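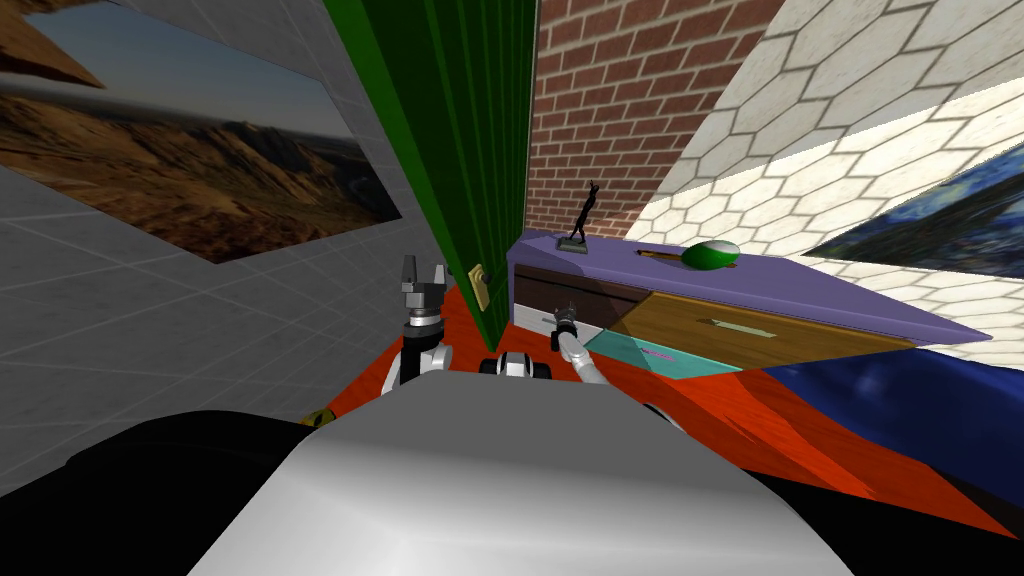
Clestonard robotics - progress report, Handness trial (simulation service from Plistix)

Sending this before the budget meeting, so forgive the state of it. Figures are from the shared sheet as of this morning. Anything I'm unsure of I've said so.

Where we are

Trial licence is up and running. Two-armed robot model loaded, rooms loading, drawer and door tasks both working from end to end. That took longer than the plan said. First week mostly lost to the licence server and our own firewall, not much to report from it. Plistix support answered the same day, to be fair to them, but the fix was at our end and IT had a queue.

Since then, good pace. We now run a batch of 1000 episodes overnight on the one workstation. Each episode gets a room from the generator: walls, floor, pictures and small objects all get swapped. The robot has to do one thing in the room. Open a drawer, take something out of a drawer, push a door.

Drawer tasks

Best news of the report. Opening a drawer now at 88 per cent over the last batch, using the policy that ships with Handness plus our own tuning on top. Didn't expect that before December. Most of what's left is the gripper coming in too high and closing on air, or catching the top of the drawer front. Lautaro Olivares has been through the failed runs and thinks half of them are the same fault, a bad guess at drawer height when the cabinet is low. He has a fix half written.

Taking an object out once the drawer is open - much weaker. Long thin things are fine if they lie across the drawer, poor if they point at the robot. Soft items we've left out completely, the contact model isn't up to it and Plistix say as much in their own notes. Clear and see-through parts also give trouble, the depth readings go straight through them and the arm drives on. We could turn that off in the settings. Haven't, as the real sensors do much the same and we'd only be fooling ourselves.

Door tasks

Behind. Handle doors need one arm to hold and the base to move back at the same time, and the stock policy does these in turn. So the door swings to again, or the robot gets its base in the way of it. I had this down as finished by now in the last report, that was too hopeful. Push doors are OK. New date for handle doors is end of the next period, and I'd rather you held me to push doors plus drawers if something has to give.

Room variety

We were asked wether the rooms are varied enough to be worth paying for. My view is yes for surfaces, not yet for layout. Colours and patterns change a lot from room to room, some of them are garish, and it does seem to help. When we trained on plain grey rooms only, drawer scores dropped badly as soon as we put patterned walls in. But furniture nearly always ends up against a wall, and always upright and square to it. Real kitchens and offices aren't like that. Raised with Plistix, they say a layout option is coming, no date given. I wouldn't count on it.

Small objects get scattered on the floor now and then and the base will drive over them. No penalty for this out of the box. We've added one.

Comparison with Lanz

You asked for this in one paragraph so: Lanz is cheaper per seat and quicker to set up. Rooms are fixed, you get the set you get. Its arm model is better than Handness, smoother, fewer odd jumps when the gripper touches something hard. One arm only on the licence we were quoted, second arm is extra and they wouldn't give me a price by email. For a one-armed bench job I'd pick Lanz. For what we're doing, two arms on a moving base in rooms it hasn't seen, Handness still.

Real robot

Three short sessions so far. Drawers only, the spare filing cabinet and the kitchen unit downstairs. Numbers too small to quote and I'm not going to. What I can say is that the approach move carries over well and the grip doesn't, it squeezes too hard. We've capped the force by hand for now. Next sessions booked once the wrist cable has been replaced (on order, supplier says it's on the way, they said that last time too).

Money

Trial fee paid in full. Compute is under budget as we've stayed on the one machine. Overspend is on staff time, some 25 hours over, nearly all of it the firewall business in the first week and then me rewriting the logging after it filled the disk overnight. Should not happen again. No request for extra funds in this period.

The full licence is a different matter. The quote from Plistix runs out before the next report is due, so we need a yes or no from you, or at least a go-ahead to ask them for a longer hold. They've hinted they'd do the hold if asked nicely. I'd ask for it.

Problems and risks

Handle doors, see above.

Only Lautaro knows the tuning scripts properly. He's writing them up but it keeps slipping behind the real work. If he's off for a fortnight we stop.

Version changes. Handness updated itself once during the trial and our scores moved by a few points with nothing changed on our side. Updates are now locked. All figures here are from the locked version, the ones in my last report are not, so please don't put the two side by side in the board papers.

Export. We can get the episodes out, but in their format, and the converter they supply drops the gripper force. Asked for a fix, ticket is open. If we went with anybody else later we'd lose that part of teh data.

Next period

Drawer height fix in, then rerun the same batch so we've a clean before and after.
Handle doors, arm and base together.
Real robot sessions, with force logged this time.
Tuning notes written up and tried out by someone who isn't Lautaro.
Chase Plistix on layout and export.
Answer on the licence, from your side.

Failed-run clips are in the project folder, sorted by task. Door ones aren't labelled yet. I'm in until four if you want to go through the licence question before the meeting.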